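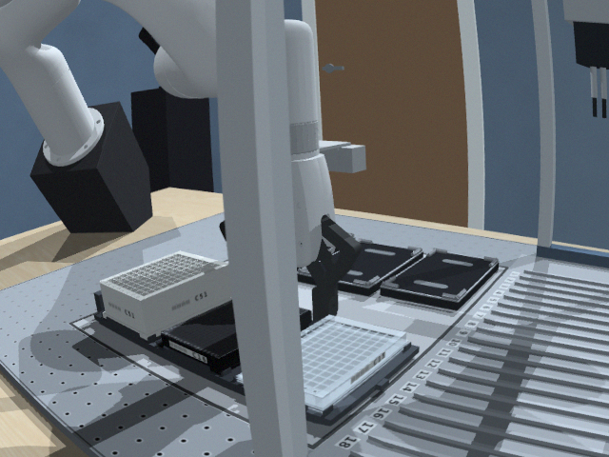

Prundham will keep its drinking water testing in town after the council voted to fund the public laboratory for another 2 years. The decision ends a plan to send samples to a private firm in Julurov, a proposal that had been on the table since spring. The council says weekly checks will go on through the winter without a break.

The vote followed a long public meeting in September. Residents of the Karaca district had asked for more frequent testing after a dry summer left the water in several private wells cloudy. Most homes in the district are not on the town supply and draw from shallow wells dug in the 1960s and 1970s.

Hülya Türkmen, who runs the town's water office, told the meeting that 1085 households rely on private wells. Until now they have paid for their own tests. Under the new plan each household can hand in one sample a year free of charge, and a second if the first shows a problem.

"People have been putting it off because of the cost," Türkmen said. "We would like to see a sample from every well before the ground freezes."

Samples will be checked for nitrate, lead and coliform bacteria. Results will be mailed within 8 working days. If a sample fails, the water office will call the household the same day and tell them whether the water can be used for washing and cooking.

The council also set aside money to replace the old main under the market street, which burst in two places last winter. Work on the first stretch is due to start once the road permit is through. The street will stay open to foot traffic, but buses will use the river road, and the stop outside the post office will be closed.

Not everyone at the meeting was satisfied. Several farmers said the plan does nothing about runoff from the fields above Karaca, which they see as the main source of nitrate in the lower wells. Türkmen said her office is in talks with landowners on a planted strip along the stream — no agreement has been reached so far.

Free sample bottles can be picked up at the town hall front desk and at the Karaca library. Bottles should be filled from the kitchen tap after the water has run for a few minutes, kept in the refrigerator and returned before noon the next day. Households with an infant under one year old will be served first.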